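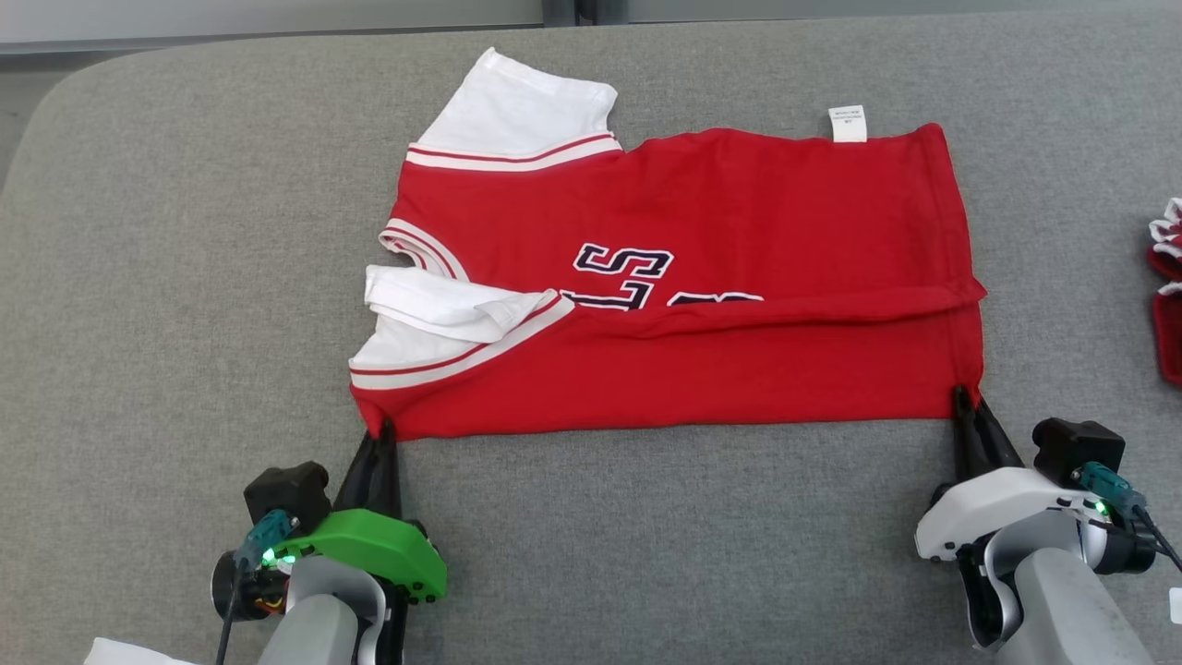

Red shirt, white trim, folded.

2020-04-12 · by Takbridge Kit Notes
4 min read

1/ Thread on washing and storing polyester football shirts, mainly older ones with printed numbers. Most of the damage I get sent for repair was done in the wash or the airing cupboard. Very little of it was done on a pitch.

2/ Start with the label. If it has gone, assume 100% polyester and treat the print as the weakest part. The cloth will stand far more heat than anything stuck to it.

3/ Three kinds of print turn up on club shirts. Flock feels like short velvet. Vinyl feels like a thin plastic sheet and has a clear edge you can catch with a nail. Dye print has no edge and no feel, as the colour is in the yarn.

4/ Dye print needs no special care. Flock and vinyl are both held on by a glue that softens with heat. Once an edge lifts, water gets under it in every wash and the lift spreads.

5/ Wash inside out at 30. Short cycle, low spin, half a drum. Zips and hooks go in another load. Velcro goes in another load and stays there.

6/ No fabric softener. It coats the fibre, the shirt stops drawing sweat off the skin, and the smell comes back faster. A small cup of white vinegar in the drawer does the job people want softener for.

7/ Red with white trim is the awkward one. Dark red polyester can give up loose dye when it sits wet and bunched. Take it out of the machine as soon as the cycle ends. Overnight in the drum is how white cuffs turn pink.

8/ If the trim has already gone pink: cool water, oxygen bleach at the dose on the tub, one hour, rinse, look again. Repeat once. Never chlorine bleach, which yellows some trims and attacks elastane in the cuff.

9/ Test first on an inside seam. I use a damp cotton bud and leave it for ten minutes. Colour on the bud means stop.

10/ Dry flat or on a wide hanger, in shade. No tumble dryer, no radiator. A radiator gets hot enough to mark vinyl where it touches the rail.

11/ Ironing: avoid. If you must, inside out, lowest setting, cotton cloth between, no steam, and keep off the print altogether.

12/ Folding. Lay it front down, bring the sides in, then fold up from the hem. Try to keep the fold off the number. Vinyl creased for a whole summer will crack along that line in August when somebody finally pulls it out.

13/ For long storage put plain acid-free tissue over the print so it can't stick to itself. I buy mine from Sikora in flat packs. The Trimico sheets are fine too but come rolled and need a day under a book.

14/ No sealed plastic bags. Foam-backed badges break down in trapped air and leave a brown stain. A cotton pillowcase is good enough.

15/ Figures, as I was asked. The Balberg club store holds 2,294 shirts. At the last full check 82 had lifted print. The two worst shelves were the two beside the boiler pipe. The pipe has been lagged and those shelves now hold cones.

16/ Lifted vinyl can be pressed down again if the glue side is clean. Flock mostly can't, as the pile flattens. I'd leave flock alone unless the number is coming off in one piece.

17/ Collar and cuff ribbing next time. It needs a thread of its own, mainly on how to stop it going wavy.

Contact · © Takbridge Kit Notes · Back to top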